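Pettigrew Facilities Help Desk
Ticket: Table waste keeps getting rejected by recycling pickup
Location: Rurkmont building, ground floor work area
Opened by: Xiomara Thibodeaux
Assigned to: Ansel Lindqvist
Priority: Normal
Status: Closed

Xiomara Thibodeaux, Tuesday, 8:40 am
The recycling from our area was left behind again this morning. The tag on the bag had the "food or liquid" box checked. This is the second pickup in a row. We only put foil trays, paper and cups in there, plus cardboard when we have it. Can someone tell me what we are doing wrong, or if the hauler changed the rules? The bag is still by the back door and it is starting to smell.

Ansel Lindqvist, 9:15 am
Rules did change in December when we moved to Josotell. Foil is still accepted but it has to be clean. Paper cups are not accepted at all now, they go in the trash because of the lining. Brown paper is fine if there is no grease on it.

Two questions. Is everything going from the table into one bin, or do you have separate ones? And is anybody emptying the cups first?

Xiomara Thibodeaux, 9:32 am
One bin, the cream plastic one at the end of the white table. I don't know about the cups. People tip them over to show they're done with them and then whoever clears the table drops everything in together.

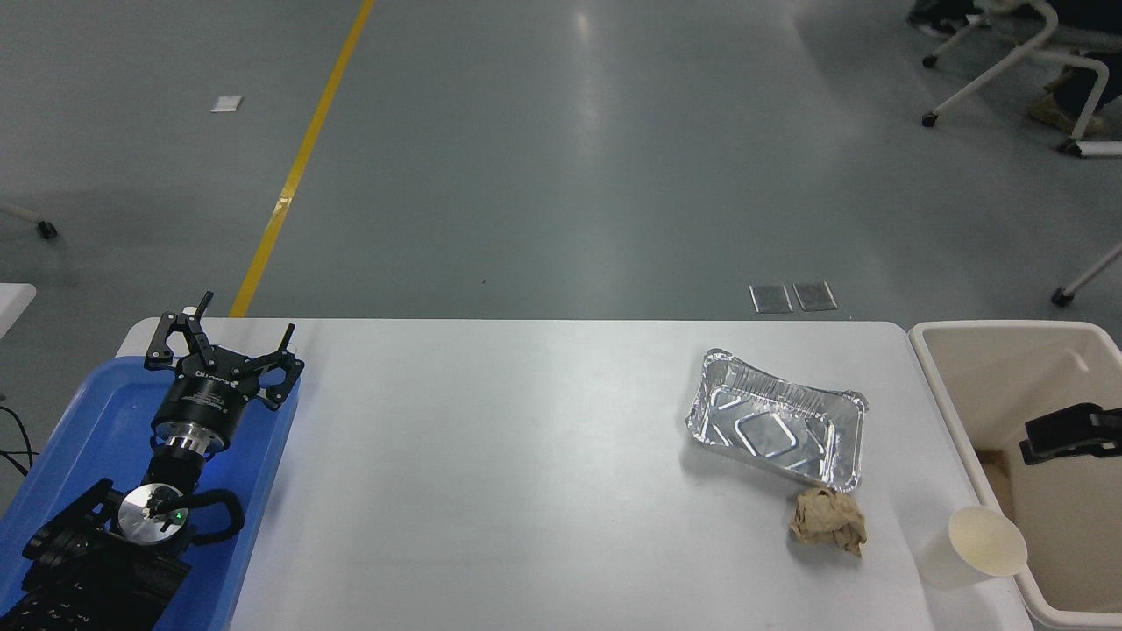 I would like to keep using the one bin if possible. There isn't much floor to spare on that side with the yellow line, and we were told to keep the walkway open.

Ansel Lindqvist, 10:05 am
You can keep the one bin for recycling, but you need somewhere else for cups. I have a narrow Pirnano trash can in the storeroom, 9 inches wide. It should fit against the short end of the table without going over the line. I'll bring it down before lunch.

For the bag by the door: please don't put it out again as is. Pull the cups, check the foil, and retie it. If the foil has food stuck in the pattern on the bottom, trash it. It's not worth scrubbing.

Xiomara Thibodeaux, 11:50 am
Can is here, thanks. It fits. I went through the bag. Most of the foil had sauce dried on it so that went in the trash. One cup still had coffee in it and had soaked the paper underneath, which explains the smell.

Should paper be flat or is it OK crumpled? Somebody here said the sorting line loses balled-up paper.

Ansel Lindqvist, 1:20 pm
Crumpled is OK with this hauler as long as it's bigger than a fist. I'd still flatten it, it takes less room in the bag. Cardboard should be flattened too. Foil is the other way around, clean trays can be pressed together into a ball.

I'm sending down a label for each bin. Tape them on the side facing the table, not on the rim, the rim ones come off.

Xiomara Thibodeaux, 3:10 pm
Labels are on. I also put a note in the group chat about emptying cups in the sink. Please leave this open until after the next pickup.

Ansel Lindqvist, following pickup
Bag was taken, no tag. Closing. If it gets tagged again, reply here with a photo of the tag and the ticket will reopen.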